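Home | Reviews | Arms | Grippers | Sim Kits | Contact
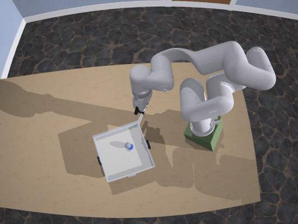

I've been using the Tyagi two-finger gripper pack in simulation since the beginning of the month, and I like it a lot more than I thought I would. It's an add-on for the Statport simulator, it costs $300, and it comes with 4 practice tabletops. I mostly stuck with the one that has the shallow box and the robot arm on the green pedestal (my old Vestdale hand never did well with it).

Setup was easy! Load the gripper, pick your arm, set the finger force from 1 to 11, and go. I left mine at 4 for a whole evening and kept losing round things, so don't be shy with it.

The wrist view is what sold me. You look straight out past the fingers, so you can see both pads and whatever is between them, and lining up on a ball gets a whole lot easier — with only the room view I was guessing at the last little bit every single time.

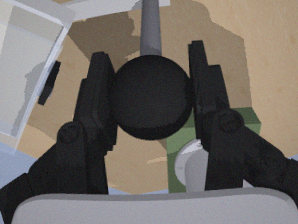
What bugs me

The shadows are heavy. Dark brown patches all over the wood, and black fingers on a black ball is hard on my eyes (I'd pay extra for a color setting). The manual is 13 pages and spends most of them on installing. Also, switching between views takes a trip through two menus, and I do that constantly.

Would I buy it again? Yes, if you mostly pick up small round stuff. For flat parts I'd still use the Vestdale.

Recent reviews
Estthorpe desktop arm, one year in
Statport camera pack
Vestdale parallel hand
Cheap controllers for beginners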